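Journal > Making & Mending > Soft things

May 12, 2020
by Birthe Lykkegaard

I have been meaning to sort through the big drawer since last August, and this week I finally pulled it all the way out and sat down beside it with a pot of tea. You will know the sort of drawer I mean (my mother had one, and I suspect yours did too) – odds and ends, bits of toys, things kept for years in case they find their way back to whatever they belonged to. I had promised myself I would be strict, and I was, right up until I came to the pink thing.
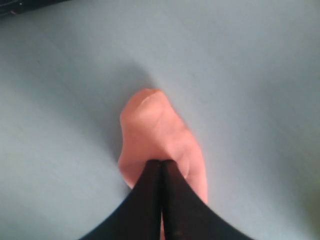

The pink thing, on the pale blue.

I couldn't tell you whether it is rubber or foam or something else again. Auður Hauksdóttir is certain it started life as part of a toy, and Preben thinks I bought it at the Lollham fair in a bag of oddments that cost me 60 pence. What I can say is that I'm terribly fond of the colour, somewhere between salmon and coral, and that against a dusty blue it looks so fresh and cheerful that I have half a mind to paint the back bedroom to match!
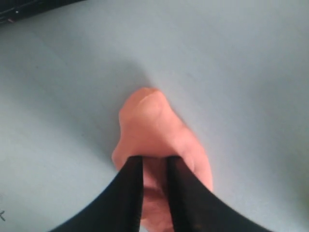
Anyway, the sorting. I made one pile for keeping and one for passing on, and the keeping pile grew rather faster than it should have. Soft things are always the hardest for me. A chipped saucer I can let go without a second thought, but anything with a bit of squash to it seems to want a home, and I end up putting it on the windowsill "for now", where it stays until Christmas.

The drawer does shut properly again – the first time in ages – and there is a box by the front door for Mi-kyung to look through when she next calls round. The pink thing is not in it.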